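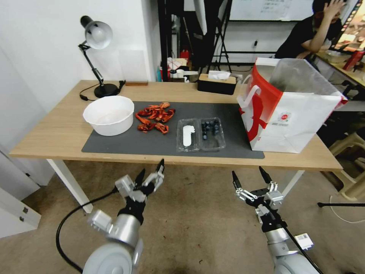
Muss man programmieren können, um einem Roboter eine Aufgabe beizubringen?

Programmieren können muss man dafür kaum noch. Man steuert die Arme von Hand oder aus der Ferne durch die Aufgabe, die Bewegungen werden aufgezeichnet, und aus vielen solchen Aufzeichnungen lernt das System.

25. Dezember 2020
Von Dalva Amaral

Drucken | Per E-Mail versenden
300-mal geteilt | 143 Kommentare

Der Lehrling schaut nicht zu

Ich habe in diesem Herbst gelernt, wie man eine getrocknete Chilischote aufhebt. Ich hielt mich darin für ausgebildet. Ich koche seit meiner Jugend, meine Großmutter hat mir früh ein Messer in die Hand gegeben und mich danach mit allen Fingern wieder abgeliefert. Dann setzte man mich in Doditz vor zwei Griffe, die sich anfühlen wie eine etwas zu ernst genommene Grillzange, und bat mich, dasselbe mit zwei Roboterarmen zu tun. Schote greifen, anheben, in die Schüssel legen, zurück. Danach die nächste.

Für die erste Schote brauchte ich länger als meine Großmutter für ein Mittagessen. Die Dinger sind krumm, sie verhaken sich ineinander, und wer eine will, bekommt drei oder keine. Drückt man zu fest, bröselt es. Drückt man zu sanft, hebt man feierlich Luft und legt sie in die Schüssel. Auch die Luft wird aufgezeichnet, in voller Auflösung.

Die Arbeit heißt offiziell Demonstration, was nach Marktplatz und Transparenten klingt. Man führt vor, die Maschine zeichnet auf, und irgendwo werden die Vorführungen zu einem Modell verrechnet, das die Sache dann selbst können soll. Bei Groris, wo ich auf Stundenbasis arbeite, gibt es zwei Sorten davon. Entweder man packt den Arm am Handgelenk und schiebt ihn durch die Bewegung, wie man einem Kind beim Schreiben die Hand führt. Oder man sitzt an den Griffen und der Arm macht nach, was man tut, mit einer winzigen Verspätung, an die man sich gewöhnt wie an einen Gesprächspartner im Ausland.

Ich finde beide Verfahren vernünftig. Ich schreibe das vorsichtshalber früh hin, denn der Rest dieses Textes könnte anders klingen.

Was mich stört, ist der Ton, in dem darüber geredet wird. Im Prospekt von Groris steht, der Roboter lerne »intuitiv, wie ein Mensch«. Ich kenne Menschen. Ich habe zwei davon großgezogen. Wenn ich meiner Tochter gezeigt habe, wie man Blaubeeren aus der Plastikschale nimmt, hat sie beim ersten Mal hingesehen, beim zweiten Mal mitgemacht und beim dritten Mal die Schale leer gegessen. Das ist intuitives Lernen, und es ist teuer im Haushalt. Der Roboter will fast 4.000 Vorführungen, bevor man überhaupt in Ruhe nachsieht, ob etwas hängen geblieben ist. Die Blaubeeren isst er nicht, das muss man ihm lassen.

Etenesh Weldu hat mich angelernt. Sie hat früher in einer Wäscherei gearbeitet und faltet mit den Greifern ein Handtuch sauberer als ich mit den Händen. Ihr erster Rat war: langsamer. Ihr zweiter: schlechter. Das verstand ich nicht, und sie erklärte es mir geduldig. Wer immer perfekt greift, bringt der Maschine bei, wie die Welt aussieht, wenn alles klappt. Dann rutscht dem fertigen Modell eine Schote weg, und es steht da wie jemand, der in der falschen Wohnung aufgewacht ist. Also lässt man ab und zu etwas fallen und hebt es wieder auf, ordentlich, mit Würde, damit auch das im Datensatz steht.

Ich habe in meinem Berufsleben viele Einarbeitungen mitgemacht. Dies war die erste, bei der das Danebengreifen auf dem Plan stand.

Nun gibt es bei uns eine Meinungsverschiedenheit, und ich möchte in dieser Kolumne Partei ergreifen, wozu habe ich sie sonst. Tõnu Koppel leitet die Aufnahmen. Er möchte saubere Tische. Gleiche Schüssel, gleiche Stelle, gleiche Menge, Lampe immer gleich, und was nicht zur Aufgabe gehört, kommt weg. Er hat dafür Gründe, die mit Statistik zu tun haben, und er kann sie an eine Tafel schreiben, ohne abzusetzen. Wer zu viel auf einmal verändert, weiß hinterher nicht, woran es lag. Das stimmt.

Ich bin trotzdem dagegen. Ich bin für die Einkaufstüte am Rand, für die Taschentücher, für die Lampe, die heute anders steht, und für den Kollegen im Hintergrund, der sich an den Kopf fasst. In keiner Küche, in der ich je etwas zuwege gebracht habe, stand nur das auf dem Tisch, was zur Aufgabe gehörte. Es lag immer die Post da. Ein Roboter, der Chilis nur auf einem leer geräumten Tisch umfüllen kann, hat gelernt, in einem Labor zu wohnen, und dort wohnt außer ihm keiner.

Koppel sagt, Unordnung könne man später hinzufügen. Das habe ich über Ordnung auch immer gesagt.

Mein zweiter Einwand betrifft die Frage, wem die Bewegung gehört. Sie klingt esoterisch, ist aber eine Gehaltsfrage. Wenn ich eine Schote aufhebe, mache ich vorher eine kleine Drehung aus dem Handgelenk, die Etenesh nicht macht. Sie kommt von meiner Großmutter, die sie vermutlich von einer Frau hatte, deren Namen ich nie erfahren habe. Diese Drehung steckt jetzt in einer Datei. Im Dezember lief auf unserem Tisch zum ersten Mal ein Modell, das auch aus meinen Aufnahmen gelernt hatte, und kurz vor dem Griff drehte der rechte Greifer sich ein wenig nach innen. Ich sah einer Maschine dabei zu, wie sie meine Großmutter nachmachte, und zwar schlecht.

Ich wurde ein bisschen sentimental. Dann warf sie die Schote neben die Schüssel, und es ging wieder.

Bontu Wako, die bei Groris die Verträge macht, hat mir auf Nachfrage erklärt, mit dem Stundenlohn sei die Bewegung abgegolten. Sie war sehr freundlich. Abgegolten ist ein schönes Wort, man hört darin schon die Schublade zugehen. Ich will auch keine Tantiemen auf ein Handgelenk, ich wüsste gar nicht, wie man die abrechnet. Mir würde es genügen, wenn die Leute, die vorführen, irgendwo vorkämen. Im Film steht am Ende, wer den Kaffee gebracht hat. In der Software, mit der wir aufzeichnen, sie heißt Ejigu, bin ich eine Nummer mit einem Häkchen für »Rechtshänderin«. Ich bin Linkshänderin. Das habe ich zweimal gemeldet.

Jetzt werden mir manche schreiben, ich solle mich nicht so haben, in fünf Jahren werde das ohnehin alles ohne uns gelernt, aus Videos, aus der Simulation, von selbst. Mag sein. Hawi Tufa, mit dem ich mir in Nirkham das Büro teile, wenn ich gerade keine Schoten hebe, hält diese Erwartung für ausgemacht und die ganze Fernsteuerei für eine Übergangslösung. Er hält allerdings auch unsere Kaffeemaschine für eine Übergangslösung, und die steht da, seit ich ihn kenne.

Ich glaube ihm nicht recht, und zwar aus Erfahrung am Gegenstand. Ein Video zeigt, wo eine Hand war. Es verrät wenig darüber, wie fest sie zugedrückt hat und wann sie es sich anders überlegt hat. Das Andersüberlegen macht den größten Teil der Arbeit aus. Man fährt auf die Schote zu, die oben liegt, merkt, dass sie an einer anderen hängt, und nimmt die daneben. An den Griffen steckt dieses Zögern in der Aufnahme, als kleine Delle in einer Kurve. Tõnu würde sie am liebsten glätten. Ich habe ihm gesagt, dass er mir damit das einzig Kluge herausstreicht, das ich an dem Vormittag getan habe.

Übrigens geht auch die Fernsteuerung an einem entscheidenden Punkt vorbei: Ich spüre fast nichts. Die Griffe leisten mir ein wenig Widerstand, wenn der Greifer irgendwo ansteht, aber eine trockene Schote meldet sich da nicht. Ich erkenne am Bild, dass ich sie habe, und manchmal am Geräusch. Wer also behauptet, wir übertrügen unser Fingerspitzengefühl auf die Maschine, war nie dabei. Wir übertragen, wie sich jemand behilft, dem es fehlt. Für Schoten genügt das an guten Tagen. Bei den Blaubeeren war ich weniger stolz auf mich, und ich bin froh, dass man aus der Ferne keine Flecken bekommt.

Was ich mir wünsche, ist bescheiden. Man bezahle das Vorführen als Handwerk, denn es gibt gute und schlechte Vorführer, und der Unterschied zeigt sich später am Modell, wenn keiner mehr fragt, wer an den Griffen saß. Man frage die Leute, die es tun, bevor man die Tischordnung festlegt. Und man höre auf, von 100 Vorführungen am Vormittag zu reden, als käme so etwas aus der Wand. Wer das je gemacht hat, weiß, dass die letzten davon vor allem festhalten, wie ein müder Mensch Schoten hebt. Falls sich eines Tages jemand wundert, warum sein Küchenroboter vor dem Mittagessen nachlässig wird: Das waren wir.

Über die Feiertage ruht der Betrieb in Doditz. Ich habe gestern für elf Leute am Bildschirm und zwei am Tisch gekocht, ein Weihnachten, wie es dieses Jahr eben ging. Für die Soße brauchte ich Chilis. Ich griff in die Tüte, hatte gleich die richtige zwischen den Fingern und wartete einen Moment, ob mir jemand sagt, dass die Aufnahme gespeichert ist.

143 Kommentare | Kommentar schreiben
Drucken | Per E-Mail versenden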